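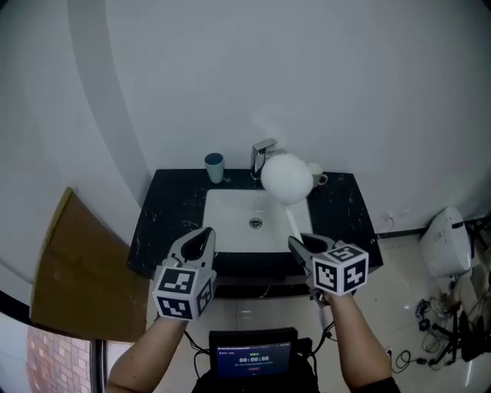 Eight seconds on the clock, both grippers out over the front edge of the vanity.

Crescencio Villalobos
6 April 2020
Posted in: Robots & Making

ok bathroom sink week. thread, typing fast, battery is dying

Task is called "sink reset" on the Drimberg list. Cup and mug go where they belong, fluffy white thing on the stick goes over the faucet and the counter, then out. Sounds like nothing. Takes forever to do well

I do it by hand. Grippers on both hands, my arms, my speed, and the policy learns from that. The remote control version we did in February with the Kostcombe arms, different story, will get to it

First thing you learn: your hands are bad teachers. I fidget. I pick up a cup, turn it a bit for no reason, put it down. A person watching would ignore it. The model does not ignore it. The model thinks the fidget is the job

Hrynyshyn (my lead, very patient man) played me back one of my own runs at half speed and I wanted to crawl under the counter. So many little wiggles

So now: decide the whole move before the timer starts. Start, go, stop. If I hesitate I throw the run out and begin again

We aim for 20 good ones per layout. Then shift the cup and the mug and do it again. Then swap sides. Then both on one side, which I hate

Black marble with white flecks is a rough counter btw. Pretty. But the faucet is chrome, drain is chrome, basin is white, fluffy thing is white, wall is white. If I were a network I would quit

Marker cubes on the grippers have to stay in view. That's the part that messes with your posture. You want to roll your wrist in to get behind the faucet and then the pattern turns away and tracking goes soft. So you learn to reach kind of flat. Elbows out. Looks silly, works

My elbows have opinions about this by the end of teh day

Someone asked yesterday why not just teleoperate the whole thing. Fair question so:

Remote rig in February. I sat one room over with a headset and drove the Kostcombe arms. Got 3 usable runs in an afternoon. THREE. Delay wasn't even terrible, I just could not feel when the mug touched the counter, so I kept setting it down like it was a bomb

And slow demos teach slow robots. We trained on those and the arm hovered over the counter thinking about its life

Plus side of remote: whatever you record, the robot can do, because the robot did it. By hand I can reach in ways the arm can't. Onen keeps a list of my "illegal" moves. It's long. Going around the back of the faucet from the left is on there twice

So Onen's rule for me is come in from the front edge, every time. Jaws point at the sink, hands start apart, nothing crosses over. If I have to cross I back all the way out first

Cables. They hang off both grippers and down the middle and if I turn too far they tug. Tape helps. Clipping them helps more. Haven't tried the fancy sleeves

Timer on the little screen is my favorite part of the rig. Bright numbers, right there between my arms. I used to count in my head and always lied to myself. "that was a quick one" no it was not

Soft things are the hard part imo. A mug is a mug. Fluffy ball changes shape every time it brushes anything, and you don't really grip it, you hold the stick and hope. Asked Hrynyshyn if we could drop it from the task, he said that's the reason for the task

Small tips if you're starting on hand demos, in no order:

put your feet in the same spot

don't talk during a run, you nod when you talk

throw out more than you want to

label right away. I left a batch unlabeled overnight once and could not tell you which were the mug-first ones. Gone

let go fully before you pull back. Half-open jaw drags the cup by the rim and then you've taught dragging

Q from replies: do failures go in? Some. If I bump the cup and fix it, we keep it in a separate folder. Recoverys are worth having, Drimberg wants more of those actually. A clean fumble and a clean fix. Hard to fake, I've tried, they look fake

Q from replies: does it get boring. Yes. Then somewhere past the middle of a batch you stop thinking about it and the runs get good, and then you get cocky and clip the faucet

Another q, left hand or right hand for the mug. Right, handle's on that side. I'd like to do a lefty set too, mine is shaky

Next up is the same counter with the light changed, then kitchen. Kitchen has a drawer. Not looking forward to the drawer

battery at nothing, will answer the rest tonight

8 replies · Share · Save thread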